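Hand mirror

A hand mirror is a small mirror fixed in a frame with a handle, made to be held in one hand while the other is free for combing, shaving, applying make-up or checking the back of the head against a second mirror on the wall. It is distinguished from the pocket mirror, which has no handle, and from the table mirror, which stands on a foot. In the trade the words "paddle mirror" are used for a hand mirror with a broad head and a straight, fairly wide handle, while "vanity mirror" may mean either a hand mirror or a standing one.

History

Mirrors with handles are among the oldest toilet articles known. Polished bronze and copper discs fitted with a tang or a cast handle were in use in Egypt, and similar pieces were made by the Greeks, Etruscans and Romans. The reflecting face was the metal itself, which had to be repolished as it tarnished. Glass mirrors backed with metal gradually replaced them, and by the nineteenth century the hand mirror was commonly sold with a matching brush and comb as a dressing set. Backs were made of silver, ebony, ivory or tortoiseshell.

Celluloid, introduced in the second half of the nineteenth century, allowed the same shapes to be made cheaply in imitation of the dearer materials. It was flammable and yellowed with age, and gave way in the twentieth century to cellulose acetate and later to polystyrene, ABS and polypropylene. Most hand mirrors now sold in chemists, supermarkets and discount shops are injection moulded in one of these plastics.

Parts

The head is the broad part that holds the glass. It may be round, oval, square or shield-shaped. The glass sits in a shallow recess, held by adhesive, by a snap-in ring or by a lip formed in the moulding. The rim around the recess protects the edge of the glass and is often the only decorated part of a plain mirror. Beading, rope patterns, fluting and fine notching are all common, and are cut into the steel mould so that they add nothing to the cost of each piece. A notched rim also hides small scratches better than a smooth one.

The neck is where the head narrows into the handle. It carries most of the strain when the mirror is picked up by the end of the handle, and it is the usual place for a cheap mirror to break. Makers deal with this by curving the neck inward gradually and by raising the side walls.

The handle may be solid or hollow, or open on one side. In moulded mirrors a solid handle is uncommon, as thick plastic cools slowly and tends to sink on the surface. An open channel with raised walls uses less material and is nearly as stiff. Where the handle is to be closed, a second piece is glued or clipped over the channel.
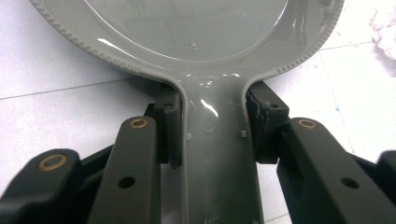
Colour and finish are largely a matter of fashion. White, black, pink and grey have been the standard colours for plastic mirrors for many years, and a gloss finish is more common than a matte one because it wipes clean and resembles lacquer. Gloss shows fingerprints and fine scratches readily, particularly on the darker colours. Matte and "soft touch" coatings avoid this but can turn sticky after some years in a warm bathroom.

Manufacture

The frame is moulded in one or two pieces. Small round marks are often left on the plastic where it entered the mould or where a pin pushed the finished piece out. They are usually placed where the glass or a backing will cover them. Clips and tabs, if the design calls for them, are formed in the same operation or added afterwards.

The glass is cut separately, its edge ground, and the back silvered or aluminized and painted. In the cheapest mirrors, and in those meant for children, a sheet of mirrored acrylic is used in place of glass. Acrylic is lighter and does not shatter, but it scratches easily and can bend enough to distort the reflection.

One well-documented small producer was the Clisetti works at Jutley, which made moulded toilet articles for the department store trade. Its 1 catalogue still held by the town library lists 17 patterns of hand mirror, most of them round, with a choice of plain or beaded rim. The largest had a head 159 mm across and an overall length of 233 mm. Orders were accepted in lots of 400. The moulds later passed to Grusix, which kept the round patterns and dropped the ovals.

Types

Two-sided mirrors have ordinary glass on one face and magnifying glass on the other. The magnifying face is slightly concave, and a figure such as 3x or 5x is normally given on the package.

Barbers' mirrors are larger and may have a loop or a pair of short grips in place of a straight handle. They are held behind the customer to show the back of the neck.

Folding mirrors have a hinged handle which can be turned to serve as a stand.

Lighted mirrors have a ring of small lamps around the glass and a battery in the handle. The Bonsu pattern, with the switch at the base of the neck, is typical of the kind.

Toy mirrors follow the adult shapes on a smaller scale and nearly always use plastic film or acrylic.

Care and repair

Glass is best cleaned with a cloth that has been dampened with water or a little vinegar. Spraying cleaner directly on the mirror lets liquid run down behind the rim, where it attacks the backing and produces the black spots known as foxing or desilvering. Plastic frames should be kept away from acetone, found in some nail polish removers, which dulls and softens both ABS and polystyrene.

A loose glass can be set back with a neutral-cure silicone or an adhesive labelled as safe for mirrors. Ordinary bathroom silicone gives off acetic acid as it sets and may damage the backing. A cracked neck is harder to mend, and a glued joint there seldom lasts – a splint laid in the channel of the handle helps where the design leaves room for one.

Plastic frames with the glass removed can sometimes be recycled, depending on the resin and on local rules. Mirror glass is not accepted with bottles and jars in most kerbside collections, as it melts at a different temperature and carries a metal coating.

See also

Compact
Dressing set
Shaving mirror
Vanity table

Page last edited 5/29/20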